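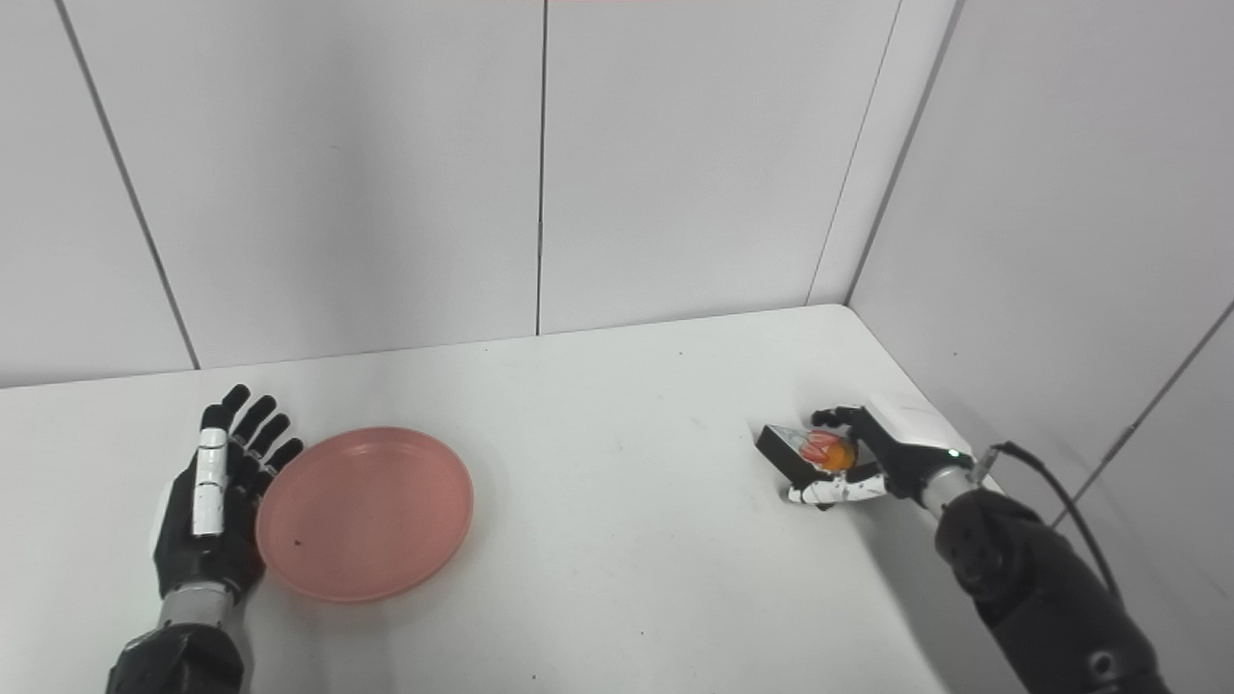
Services > Wall Panels > Questions

Search this site Enter keyword Go

Print this page | E-mail this page

Viddale Panels - Questions from Customers

Can I put the panels over old tiles?
Yes, if the tiles are firm. Knock on each one, and take away those that sound hollow.

How long must the glue dry?
Leave it 20 hours before you hang anything on the panel. In August you may open the windows, but please do not use a heater in winter.

Do you deliver to Gondano?
Yes, we go there two times a month. Please write to Dorin Marinescu, and tell him which floor you live on and if the elevator is working.

Which cleaner is safe?
Warm water with a little dish soap. Powder cleaners make scratches, and we can not repair them.

Can I return panels that I did not use?
You can, in the first six weeks - but only full panels in their wrapping. Cut pieces stay with you.

Who answers the phone?
Jovita Cervantes, until 7 in the evening. After this hour please leave a message with your order number.

Print this page | E-mail this page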